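Planning the Equipment for a Small Robot Work Cell

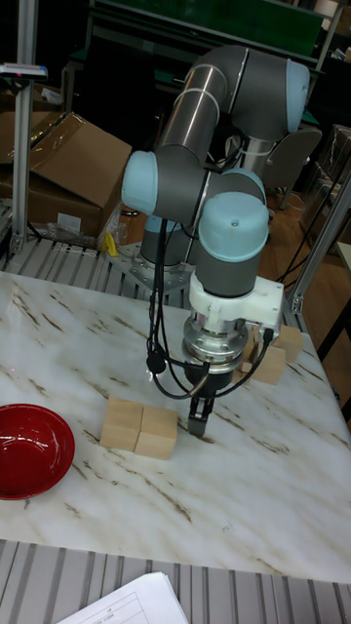 Glykeria Nikolaidis
Second-year student, Automation Project Group (budget and purchasing)

1. Purpose of this part

Our group had to plan a work cell where one robotic arm sorts wooden blocks into a bowl. My task was the money. The department gave us 4,000 dollars for everything except the arm, which the laboratory owned already. This part explains how I divided the amount and which decisions I would change.

2. What we needed

The arm has six axes and can do little without a tool on its end. Therefore the gripper was the first item on the list. Huia Gilchrist compared a vacuum tool and a two-finger gripper. The vacuum tool from Tulano was cheaper, but it needs an air supply, and the laboratory has none in that room. We chose the two-finger type. Between the arm and the gripper there must be an adapter, and in my first budget I forgot it completely. The white bracket and the metal flange under the wrist are this adapter.

The frame is made of aluminum extrusion. I asked two suppliers, Skular and Urnitz, for prices with the same drawing. Urnitz was 178 dollars lower, but the posts would come uncut. Rafail Koutsoukos checked whether the school workshop could cut them, and the waiting time was too long for us. We ordered from Skular.

For the tabletop we did not buy anything special. The surface has a marble pattern with brown veins, and the wooden cubes and the red bowl stand out well on it. I mention this because an earlier plan had 100 dollars for a painted board — this money went to cables instead.

3. Cables and small parts

This was the weakest place in my plan. I wrote only 45 dollars for cables, connectors and screws together, and we spent much more than that. The cables of the tool must have enough length for the wrist to turn, so they hang in a wide loop beside the gripper. The first set we ordered was too short for such a loop. Mitiku Habte now keeps a list of every connector with its type and length, and it should have existed before the first order.

4. Recommendations for the next group

Ask for delivery time in the same message as the price. Put the adapter and the gripper on one line of the budget, so that they are ordered together. Keep a reserve for small parts from the beginning. A second gripper would be useful, but I would buy it only after the sorting program is finished and tested with the present one.

The full price list, with the offers we did not accept, is in Appendix B.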